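# Chapter 4: Sorting and Grouping in the Early Years

A child who puts all the spoons in one drawer is doing mathematics. Sorting comes before counting, because a child must first decide what belongs together. Until that is settled, the question "how many?" has no clear answer.

This chapter looks at how children between 2 and 5 learn to form groups, and how adults can help without taking over. It draws on classroom notes kept by Hertta Kemppainen and Tane Ngata at the Algate nursery, where 40 children took part in short sorting sessions from autumn until June.

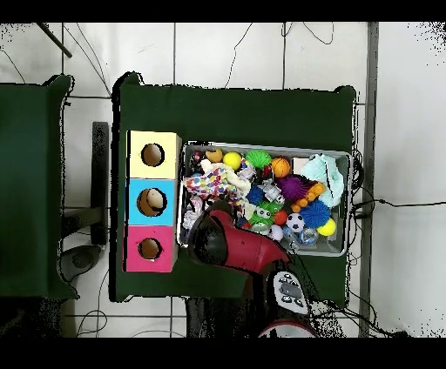

Most children begin with colour. It is easy to see and easy to name, and adults mention it often. Shape tends to follow, then size. Use comes later, as when a child groups things "for washing" or "for throwing". Ngata noted that many children changed their rule halfway through a task. A child might start with yellow things, pick up a yellow ball, and carry on with balls. Adults often treat this as a mistake. It is better to ask the child what goes in the group now, and to listen to the answer.

The choice of objects matters. A set of plastic counters differs only in colour, so it allows only one rule. Mixed household items and toys allow many. A ball can be grouped with other balls, with other soft things or with things of the same colour. A towel may be put with clothes by one child and with bath toys by another.

Before reading on, try the following:

- Collect a mixture of small, safe objects from one room.
- Sort them by a rule of your own and write the rule down.
- Ask a colleague to guess the rule from the groups alone. 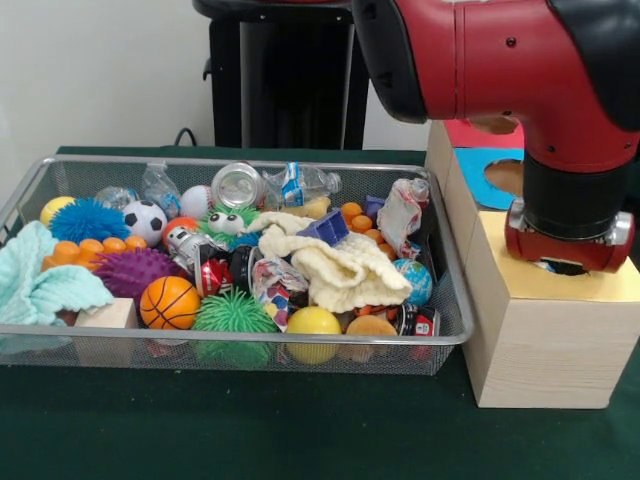 ## 4.1 Sorting by one property

To sort by one property, a child has to ignore all the others. This is harder than it sounds. A large red brick and a small red button look quite different, and the child must set the difference in size aside.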